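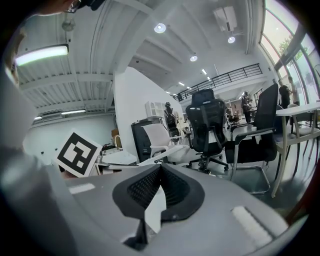
A hand-held gripper and marker card, with a mezzanine railing beyond, Banirby office.

Task recording for the Emholm packing line moves into its second stage on Thursday. Staff carry out each handling task with the hand-held gripper, and the recordings are used to train the arms Lindemann is supplying. The target is 200 recordings per task and 4000 in total. The current count is 31 tasks signed off.

Rosters change as follows. Packers on the day shift will spend 20 minutes of each shift recording, paid at the normal rate. Carton erecting and labelling go to the arms first - mixed returns stay with people for now. Two packing positions become line monitor positions, with a new pay grade still under discussion with the union.

Grip strain was the main complaint from the first stage. The tool is heavier than a scanner, so change hands or swap out if your wrist gets sore, and record it in the injury log.

Questions about rosters or retraining go to Ryan Bramwell.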